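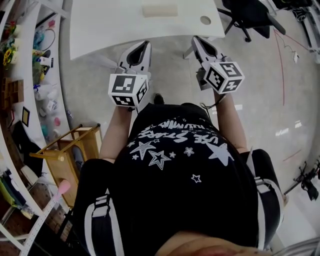
The Printed Shirt and the Town That Made It

For most of the last century, the town of Buklow earned its living from cotton. The Stevens mill employed 1173 people at its height, and nearly every household on the north bank of the river had someone on one of its shifts. When the spinning rooms closed, the smaller finishing shops along Darnadgate stayed open, and it was in these that the town's second trade began.

Screen printing required little capital. A shop could be started with a few wooden frames, a supply of mesh and a drying rack. The earliest orders came from school teams and church picnics, and the designs were simple: a name, a date, a star or two in white ink on dark cloth. White on black was the hardest combination to print well. The ink had to be laid down twice, with a short period of drying between the coats, and a shirt that shifted on the board was sold at a discount or cut up for rags.

Killian Marchal began work at the Holau print shop at the age of sixteen and remained there for 40 years. He recalls that the smallest order the shop would accept was 100 shirts, and that the rule was broken almost every week. "People came in with a drawing on the back of an envelope," he says. "We were not going to send them away."

The Buklow Textile Museum now holds 3000 printed garments from this period, most of them donated by families in the town. Doaa Mansour, curator of the collection, notes that everyday clothing presents particular difficulties. Shirts were worn until the lettering cracked, and few were kept with any record of the printer. Her staff identify many of them by the weave of the mesh, which leaves a faint pattern in the ink – visible only under magnification.

A selection from the collection will go on display in November in the former dye house. Visitors will also be able to see the Holau shop's last hand press, which remained in use until the building was sold.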